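Woven placemat coming undone at the rim – fix it, or let it go?

Asked in Table & Linens
17 answers wanted, 2 received (I can dream)

I have a round woven placemat, tan, the natural fiber kind. It was one of a set I bought at a Volumside clearance, and its siblings have already gone to wherever placemats go. It does one job. It sits under a pale blue plate and a small blue cup and makes my lunch look like somebody planned it.

A strip has now come loose from the wrapped part along the rim. It started as a little tail that caught on my sleeve. I tucked it back in and it came out again by dinner. I tucked it back in with a butter knife, and that bought me maybe an hour. I would like to stop it before the whole edge unwinds and I'm left eating off a pile of hay.

Things I have considered: hot glue (I own the gun, I do not own the patience), a needle and thread, scissors. My sister votes for scissors. My sister also once trimmed a sweater.

Second part of the question, and please be gentle. Once the placemat is sorted I'd like to know where a person is supposed to put the napkin. Mine is gray cloth, folded into a rectangle, and I keep parking it to the right of the mat under the plate, with the plate off the mat altogether, until I lose my nerve and move the plate back on. The gold thing and the utensils go wherever there's room.

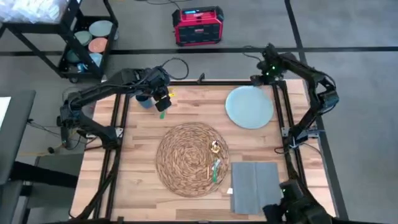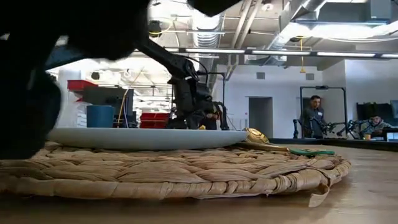
Rosário Sequeira

The loose bit shows in the second picture, near the right end of the rim, curling down over the table. It's pale compared with the rest and it has a flat tip, so I assume a strip of something flat was wrapped around and finally got tired. The weave itself seems sound as far as I can tell by poking.

I would rather not buy a new one. Misik wants 87 for a set of them and I only need the one. Also I like this one.

Asked 26 Jul 2018
3 comments – Share

ANSWER

Don't cut it yet! If that strip is what wraps the rim, cutting it short leaves you less to anchor and you'll be back in August with a longer problem.

What worked on mine:

Dampen the loose strip with a wet fingertip. Only the strip. Dry fiber snaps when you bend it and then you really do have hay. Give it a few minutes to go soft. Find where it came out, and follow the direction the other wraps go. Yours may lean the opposite way from mine, so look before you pull. Lift the neighboring wrap with a blunt tapestry needle or a crochet hook and feed the tail under it, then under the next one if it reaches. Pull it snug. A dot of plain white wood glue on the underside, clothespin over it, leave it overnight. Then you can snip whatever still sticks out.

I'd skip the hot glue. It dries in a lump and the lump will be exactly where your wrist goes.

If the strip is too short to reach under anything, use tan thread and whip it down with a few stitches. Match the darker brown in the gaps and it disappears pretty well. I used up most of a spool of Sperling on a bread basket this way and the basket is uglier than your mat, and still going.

Napkin: left of the mat if you're feeling proper. I put mine on the right because I'm right-handed and nobody has come to arrest me.

Timo Janssen
Helpful (17) – 2 comments – Share

ANSWER

just get a vinyl one from Guveleck, wipes clean

Helpful (0) – Share

ANSWER

The glue advice above is fine, but please check that it's dry all the way through before a plate goes back on. I was in a hurry once and served soup on a placemat that came up with the bowl.

Agree on dampening. I'd add that if you keep it near a sunny window or a radiator the rest of the rim will dry out and start doing the same thing, so maybe move it. And shake it out instead of scrubbing. A soft brush for crumbs in the gaps. Mine has been through some 400 breakfasts.

On the plate: on the mat. If the plate is next to the mat, the mat is just sitting there watching you eat. Flatware beside the plate, cup up top. The napkin can go wherever it's happy.

Helpful (2) – 1 comment – Share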